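Fevport 手持ちグリッパ操作データセット README

概要
Fevport は、手持ちグリッパで集めた室内操作の実演データです。模倣学習の事前学習と微調整を想定しています。ロボット本体は収録に一度も登場しません。高価な腕を待つ列に並ぶより、人間が道具を握って歩き回ったほうが早い、という身も蓋もない判断によります。

規模
収録本数 4,000
検品通過 3,000
うち言語指示つき 1,503
評価用に取り置き 622(検品通過分に含む。学習に混ぜないでください。混ぜると成績が上がります)

収録場所
Braterthorpe の一室と Pimentel の二部屋。カーテン、棚、本、おもちゃなど、片付けを命じられた人間が最後まで見ないふりをする類の物が並んでいます。机上の積み木だけで育ったモデルは、床に物がある世界に出た途端に黙り込むので、床に近い高さの収録を多めにしました。

指先の内側はオレンジ色の溝つき柔軟材、取り付け部には小さな正方形のマーカーがあります。開閉幅はこのマーカーから推定しています。推定に失敗した区間は width_valid が 0 になります。補間はしていません。滑らかな嘘より穴のほうが扱いやすいからです。 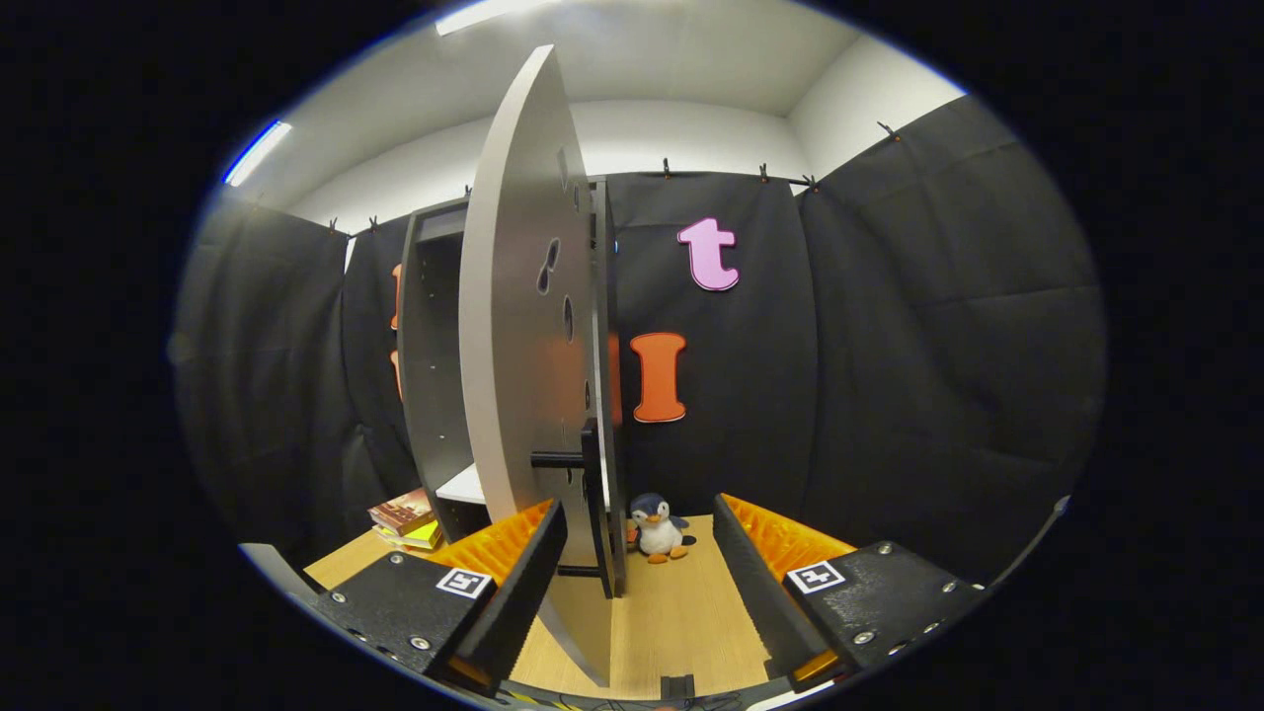
大きな物が視界をふさぐ収録も、わざと残してあります。初版では「見えにくい」という理由で捨てていましたが、その版で学習した方策は、目の前に板が一枚来るだけで人生に迷ったような動きをしました。現在は occlusion タグをつけて通しています。見やすいデータだけが欲しい方は、このタグで除外してください。

各収録の中身
video.mp4 手元カメラの映像
pose.csv グリッパの位置と姿勢
width.csv 指の開閉幅と width_valid
meta.json 部屋、対象物、タグ、指示文

指示文は日本語です。「それをあっちへ」と書いた作業者が複数いたため、代名詞だけの指示は検品で差し戻しました。差し戻し後に「例のやつをあっちへ」となって返ってきたものは、あきらめて指示文なしの扱いにしています。

検品の基準
次のどれかに当たる収録は落としました。
・姿勢の追跡が途中で飛んでいる
・人の顔が映っている
・開始後、何も起きないまま終わる
・作業者が対象物を足で動かした

最後の項目は、足のついたロボットをお使いの方には惜しいデータかもしれませんが、公開の予定はありません。

既知の問題
右利きの作業者に偏っています。照明の映り込みで露出が暴れる収録があります。Pimentel の二部屋目は時計合わせが甘く、映像と姿勢が数フレームずれます。meta.json の sync_offset で補正してください。符号は2月の更新で逆になりました。以前の読み込みコードをそのまま使うと、ずれがきれいに二倍になります。

利用条件
研究目的に限り、無償で使えます。再配布の際はこの README を同梱してください。

作成・管理 Ellex データ収集班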